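Teaching a Simulated Arm to Stack: Collecting the Examples
Project report, second-year robotics module, Trerholm

Background

Our group picked block stacking because it sounded easy. Pick up one block, put it on another, let go. Any toddler can do it, and we had a whole term! By the second week we had a much better idea of why people write whole theses on the subject.

The plan was to train a small network to control an arm by copying what a person does. This is usually called imitation learning, or learning from demonstration. A person drives the arm through the task many times, everything the arm sees and does is saved, and the network is then trained to guess the next movement from the current picture. We did all of it in simulation, in a package called Trarkiter that the department already had installed on the lab machines.

This report is mostly about the gathering of examples. The training itself took one evening of setting up and a few nights of waiting, while the collecting took nearly everything else, and it was by far the more interesting half of the work.

Setting up the workspace

Trarkiter gives you a bare surface, an arm and a library of simple shapes. We kept the surface pale and plain and made the blocks bright, so that a mistake in the colours would be obvious straight away. For each new attempt, a short script placed the blocks at random within a marked area, turned them by a random angle and moved the light a little.

We used two views. The first looked at the whole workspace from the side. The second was a close view aimed steeply down at the surface, and we added it after our first practice run, when we found we could not judge the last bit of height from the side view alone. Both were saved at the same moment as the arm's joint positions, so each step in a demonstration was a pair of pictures and a row of numbers.

Driving the arm was done with a handheld controller. We wrote the link between the controller and Trarkiter ourselves and called it Pruver. It is not pretty code, but it ran for the whole project without losing a file, and we are rather proud of it. The left stick moved the hand across the surface, the right stick moved it up and down, and the two shoulder buttons opened and closed the fingers. Pressing start saved the attempt and pressing back threw it away.

What we kept and what we threw out

In all we recorded 217 demonstrations. A good one lasted roughly 40 seconds at the start of the project and a good deal less by the end, as we got better with the sticks. That turned out to be a problem in itself. Early recordings are slow and full of pauses, and late ones are quick and smooth, so the network was being shown two quite different styles of driving for the same job.

We talked for a long time about whether to delete the slow ones. In the end we kept most of them and trimmed the pauses. If the arm did not move for more than a moment, the repeated steps were cut down by a script. This helped a lot! Before the trimming, our first trained network would glide over to a block and then simply hang there, having learned very faithfully that people stop and think at that point.
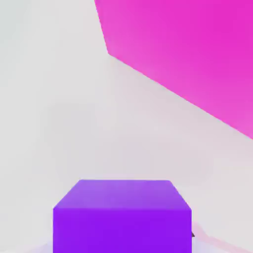
The close view also changed the way we drove. With only the side view, all of us tended to come down too early and then shuffle sideways until things lined up. Once we could see the surface from near at hand, we started lining up first and coming down after, and the recordings became far more alike. We wrote that down as a rule for the rest of the collecting: get above the target, stop moving sideways, then lower.

There was a catch, though. A close view shows very little at a time, and a large block near the camera can fill a good part of it. From a single saved picture it is sometimes hard even for a person to say how big a block is or how far away. We tried training on the close view by itself, out of curiosity, and the arm became very good at small corrections and hopeless at finding anything. Using both views together gave the best results by some distance.

Mistakes on purpose

The most useful advice we found was in the course notes from Mateos, the teaching package our module is built on. It suggests recording recoveries as well as clean runs. If every example goes perfectly, the network never sees what to do when it has drifted slightly off course, and small errors grow.

So 60 of our demonstrations began badly by design. We would start with the hand too far over, or nudge the lower block out of place, or grip the upper block near one corner, and then put things right and finish the stack. These were great fun to record – a bit like a game with a silly handicap – and they made a clear difference. The network trained without them rarely got a second chance at anything. The one trained with them would miss, lift, shift over and try again, and the first time we saw it do that there was actual cheering in the lab.

Labelling

We underestimated this part. Each recording needed a note of whether it was clean or a recovery, which colour went on top, and whether the stack was still standing when the fingers let go. We had planned to fill these in at the end from memory, which was a poor idea. After the first batch we added a small form to Pruver that popped up on saving and would not go away until it was filled in.

What we would change

We would agree on a driving style before recording anything, and practise until everyone could stick to it. We would also vary the block sizes much more. Our network copes well with new positions and new lighting, but give it a block of an unfamiliar size and it lets go too high or presses down too hard.

The next group is welcome to our recordings and to Pruver. Both are in the shared Trerholm project folder, along with a text file explaining the button layout and the 2 settings that must be changed before the controller will connect.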